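Keeping track of pills on the road

I started taking two daily medicines last spring, and the first trip I took with them went badly. I packed the box, forgot which days I had covered, and spent a morning in Gresitz trying to find a drugstore that was open before my bus.

Since then I have kept a short routine. The night before I leave, I count out what I need for the trip and add three days. I write the number on a card and put the card in my wallet. The rest stays at home in the same place every time.

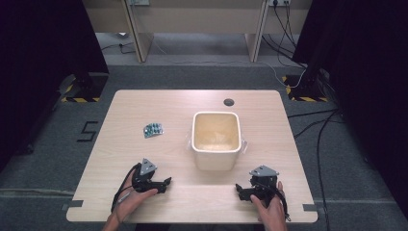
The card matters more than I thought it would. On the way back from Tanguy the bus broke down and we sat for hours. I knew I had enough for that night and the next two, so I read my book and left it at that.

I also tried an app called Nastura for a month. It sent reminders on time, but it didn't handle the time change well - I got one at 4 in the morning - and it wanted $38 a year after the trial. I went back to the alarm on my phone.

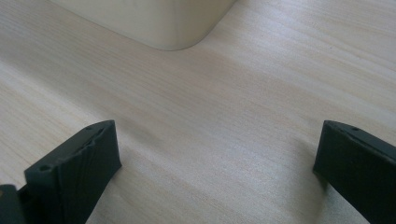

Time zones are still the part I get wrong. For a short trip I stay on home time if the hours are bearable. For a longer one I asked my pharmacist, who told me how far I could shift each dose. Your medicines may be different, so ask.

Next up is Brusex in October, 561 miles each way by train. I'll be gone 12 days, so the card will say 30. The refill has to be ordered a week before that, and I haven't done it yet.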